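Re: [breadlist] Rye starter gone sluggish, and which flour now?

Tuesday, August 31, 2021

On the list, someone wrote:

> My rye starter has been with me since June and was going great guns
> until a fortnight ago. Now it barely lifts. I feed it once a day, same
> jar, same spoon. I did change flour, from Anari wholegrain to the
> Dristeo light rye as the shop had run out. Is it the flour or is it me?
> Also, has anyone tried baking in a loaf tin instead of the big pot? My
> wrists are not what they were and I dread lifting that lid.

I'd put my money on the flour, though you haven't done anything wrong by switching. I had just the same when I moved to a light rye last winter. The wholegrain has all the bran in it and the starter loves that, so when you take it away everything slows down and you start wondering if you've killed it. You almost certainly haven't! Mine sulked for days and then came round once I put a spoonful of wholemeal back in at each feed. Any wholemeal will do, wheat or rye, whatever is at the back of the cupboard.

The other thing I'd look at is how much old starter you keep. I used to leave far too much in the jar (I hate throwing it out, it feels wicked) and it would eat through its dinner by lunchtime and be flat and sour by evening. Now I scrape the jar nearly bare and feed what's left. It looks like hardly anything but it's plenty.

Does yours smell of nail varnish? That would mean hungry, so try 2 feeds a day for a bit. If it smells of apples or yoghurt then leave it be.

As for the tin – yes, yes, yes. I gave up on the pot ages ago and only get it out when my sister is coming. Rye does beautifully in a tin, it wants something to lean on anyway. I grease mine well with butter, right into the corners, and dust it with a bit of flour. Oven up to 220 for the first stretch with a small tray of hot water on the bottom shelf, then down to 200 and take the water out. Mine needs 33 minutes after I turn it down, but my oven is an old Fudar and runs cool on the left, so yours may well be quicker. If you've a thermometer, use it. I knock on the bottom and hope for the best.

You do lose some of the crust, I won't pretend otherwise. What I do is tip the loaf out for the last few minutes and put it straight on the rack, which crisps up the sides nicely. Then wrap it in a cloth and leave it till the next day. I know, I know. But a rye cut warm is gluey all through and you'll only be cross with yourself.

Oh, and somebody asked a while back about the Xu mill and whether it can manage whole rye grains. It can, but put them through on the coarse setting first and then again on the fine, otherwise it gets hot and makes a dreadful noise. I've had

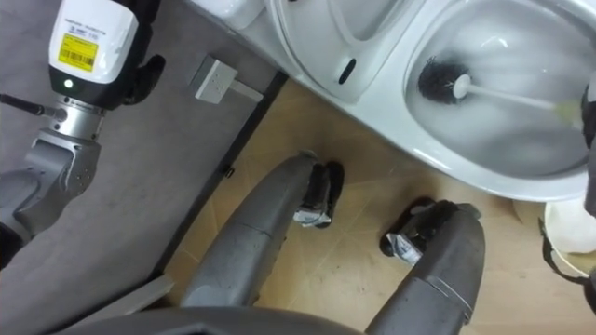

mine for years now and the only part I've replaced is the little rubber foot that kept coming off. It's slow, mind. I fill it up and go and hang the washing out.

Let us know how the starter gets on, and if you do try the tin I'd like to hear what size you used. I still can't decide if mine is too long – the slices come out a bit mean for toast.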